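A Robot Joins the Team: How Work Changes When Machines Help Out

Have you ever put the same puzzle together again and again? Now imagine doing it all day long! At the Kaltent workshop in Rurico, people make small metal and plastic parts, and each part has to be set in the right spot before the next job can begin. The workers used to do every bit of this by hand. In May the workshop began using robot arms for some of it.

A robot arm is a bit like your own arm. It bends at joints, and it has a wrist. At the end is a gripper, the robot's version of a hand. Before a real arm tries a new job, the team works it out on a computer, in a make-believe room with a table and a wooden floor.

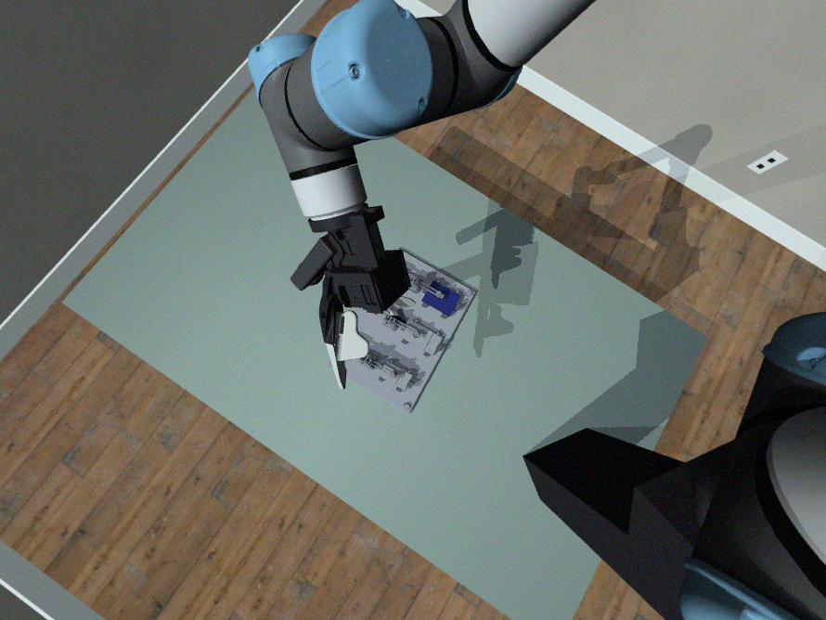

Kashindye wrote to us after our last robot story: "I used to load parts all day and my hands got so sore. Now I teach the arm where to go. I miss chatting across the bench, though, so we made our lunch break longer."

Teaching a robot sounds strange, but that's a real job now! A person picks a path for the arm, watches it move on the screen, and fixes any mistakes. A crash in a computer room doesn't break anything, so you can try again as often as you like. One tricky job at Kaltent took 367 tries.

Many jobs use a clamp. That's a tool that holds something still, the way you might hold down paper while you cut it. Your fingers know just how hard to push on a lever. A robot has to be told.
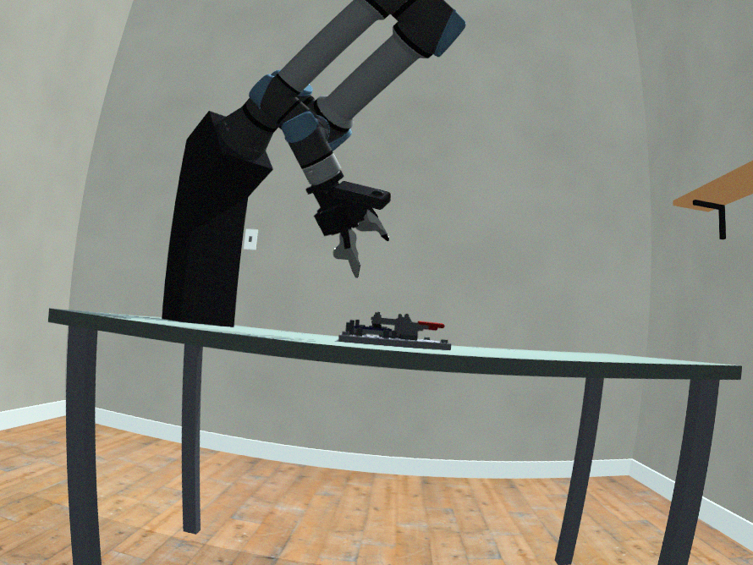
Gripper open, high over the clamp with the red handle.

So what do the people do all day? Plenty! They check finished parts, look after the machines, and plan new jobs. Some had to go back to class to learn how, and a few were worried at first. Would there still be work for them? Kaltent moved 2 loaders into robot teaching, and both say the first weeks were hard.

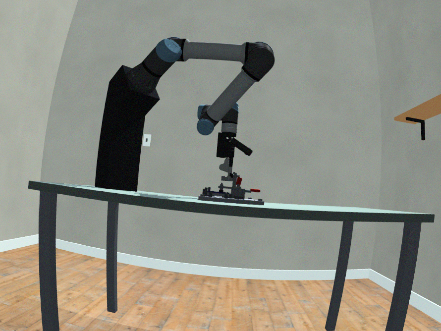 Robots are great at doing one thing the same way 3,000 times. People are much better at surprises, like a bent part or a box that shows up with the wrong label. When something odd happens, the arm stops and a person comes over to sort it out.

Try it yourself! Ask a friend to be the robot and close their eyes. Tell them, one small move at a time, how to pick up a pencil and put it in a cup.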